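Flumley Makers Forum > Paper, Silk & Dried Flowers > Fakes: stems and leaves all over the place

pegbag
Joined October
Posts: 456

Doing table flowers for the hall at Sturnbridge, all artificial. Got hydrangeas and roses out of the boxes and half the leaves have come off the stems. Do you glue them or just shove them back on? And how are people sorting theirs, mine's a heap at the moment. Need this done fairly quick, sorry for the rushed post

tansy_and_twine
Posts: 1,563

Shove them back on first. Most of the cheap ones are a little plastic collar that slides up the stem. Glue only if it wont grip. Hot glue goes stringy, use the clear stuff in the tube.

Sort BEFORE you fix anything. One tub for blue, one for red, loose greenery on the table where you can see it.
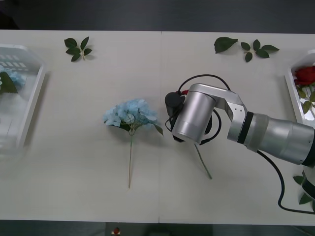
Reply 3
mossop_lane

Agree on sorting, don't agree on tubs by colour. Sort by stem length. Colour you can see from across the room, length you can't, and then you've got a vase with one stem sticking up like an aerial.

The pale blue hydrangea laid out flat like that is how I'd do every one of them before it goes in anything. You can see what stem you've got to play with. Those five-leaf sprigs are handy too, tuck one right up under the head and it hides a bare neck.

tansy_and_twine
Posts: 1,563

Length is fine if you've got the same flower throughout. She's got two sorts. You'd be picking roses out of hydrangeas all afternoon.

mossop_lane

You cut them to length anyway!! So sort by length, then cut.

gorsebank
Posts: 3,514

Don't cut anything till you've got the vase in front of you. Did six arrangements for Beddoe once, cut the lot at home, vases were taller than I'd been told. Ended up with scrunched cellophane in the bottom to lift them. Looked ok from the front.

Bend the stem instead, if there's wire in it. Check first, some are just plastic and they go white at the bend.

pegbag
Posts: 456

Right. Mine are wired I think. So collars back on, no cutting, bend the ends. Still stuck on leaves though, can I put rose leaves on a hydrangea or does it look daft

gorsebank
Posts: 3,514

Looks wrong to me, rose leaves are smaller and toothy. Single broad ones go with the hydrangea. But from a chair in a hall who's going to check

tansy_and_twine
Posts: 1,563

I'd check :)

Keep the rose leaves on the roses, hanging down a bit below the flower. Pale cloth or white table to work on, dark leaves vanish on anything else. Steam the petals if they're squashed from the box, kettle is fine, keep your hand back.

mossop_lane

Not steam on the cheap ones, the edges fray. Hairdryer on low. Trorbridge market has bags of spare leaves btw, stall near the back, bring a flower with you to match the green as they vary alot.

pegbag
Posts: 456

Hairdryer it is. Going with colours in tubs then length inside each tub, before you two start again. Ta all, will look at the market for the leaves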